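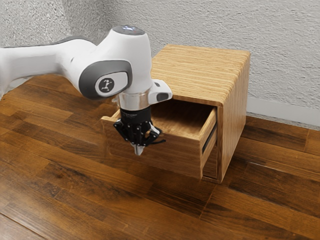
Last updated in November, 4:10 p.m.

Sidholm Gallery will take over representation of the estate of the Amoah studio, ending an arrangement with Irholm Fine Art that had been in place since the studio closed. The agreement covers paintings, works on paper and the printed editions. It takes effect at the end of the current exhibition season.

Under the terms released by the two galleries, Sidholm becomes the sole primary dealer for the estate in Europe and North America. Irholm keeps the right to sell works already consigned to it for a further 6 months. Anything unsold after that period goes back to the estate's store in Siltberg, where it will be checked against the inventory before being offered again.

The inventory currently lists 300 works. Of these, 78 are paintings on canvas and the remainder are drawings, prints and preparatory sheets. The estate said that the paintings have been photographed and measured, and that condition reports for the works on paper are still being written. No works will be released from the paper holdings until those reports are complete.
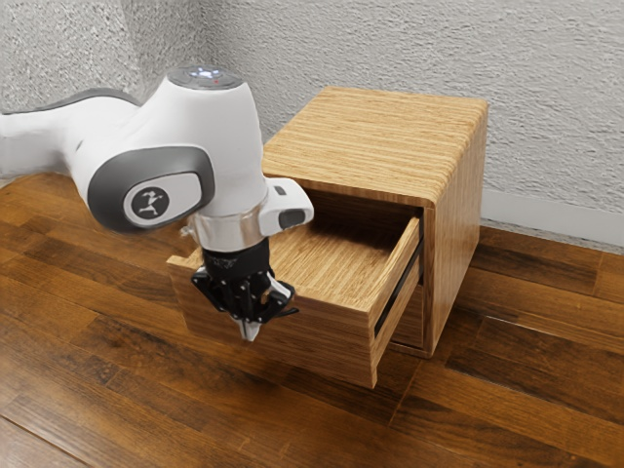
Copyright is not part of the agreement. Reproduction requests will continue to be handled by the estate directly, and existing licenses with publishers remain valid until their stated end dates. Loans to museums that have already been signed will also go ahead without change. New loan requests should be sent to Sidholm, which will pass them to the estate for approval.

Sidholm said in a statement that its first presentation of the work will be held in its ground-floor rooms in Siltberg next spring. The selection will be limited to 8 large canvases from the studio's middle period, most of which have not been offered for sale before. A checklist will be issued to registered clients before the opening. Prices have not been published.

"The estate asked for a slower release of work and a single point of contact," the gallery said. "We have agreed to both."

Irholm confirmed the change in a short notice to its clients and said that open invoices, storage fees and shipping bookings are not affected. Buyers who have a work on reserve will be contacted before the transfer date and may complete the purchase under the original terms. 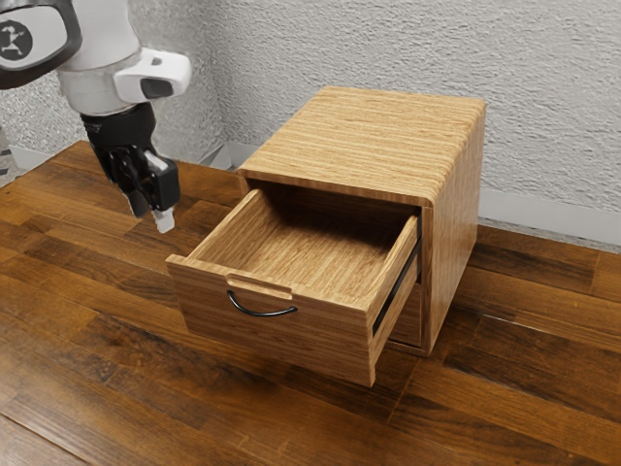 The estate also plans to begin a catalog of the complete paintings. Owners of works bought outside the two galleries are asked to submit the title, dimensions, date of purchase and a photograph of the reverse. Submissions will be accepted by mail or through the estate's office in Siltberg. There is no fee for inclusion, and owners may ask to be listed as a private collection.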